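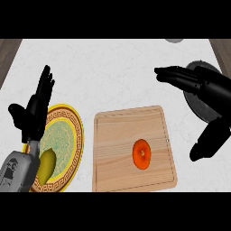
Countertop scene in the Ritstead simulator: both hands, patterned plate, cutting board with orange slice.

Ritstead Bimanual Kit, Rev 2

Two-arm tabletop build for a home bench or shared workshop. The kit covers the mounts, wiring, hand adapters and a matching simulation package. Arms and hands are sold separately.

The simulation package loads the same joint limits and controller settings as the hardware, so a motion can be checked in software before the arms are powered. The rendered view is letterboxed by default; set crop to full in the config file to change this.

In the package
Mount plates, left and right
Hand adapters, one pair
Jasteo bus board with 10 ports
Wiring harness, 246 cm
Kitchen counter scene with plate, fruit and cutting board
Fasteners and drill template

Bench requirements
The mount plates need a rigid top at least 46 mm thick. Thinner tops flex when both arms reach forward together, and the calibration drifts. Set the shoulder centers 70 cm apart. Wider spacing works but leaves less shared reach in the middle, and the scene file has to be edited to match.

Power
Each arm takes its own supply. Do not run both from one outlet strip with shop tools on it. The Fastora emergency stop cuts motor power to both arms and leaves the bus board live, so joint positions are kept after a stop.

Hands
Adapters fit the Khosravi five-finger hand, left and right. Zero the thumb joint first – the other fingers reference it at startup. Left and right adapters are mirrored and will not interchange.

Known issues
Fruit contact in the simulator is stiffer than on the bench. Lower the grip force before moving a grasp to hardware.
Rev 1 harnesses are too short for this spacing.

Bench notes and drill template by Sheldon Marchand. Scene files maintained by Faizal Manurung. The next scene update is planned for May.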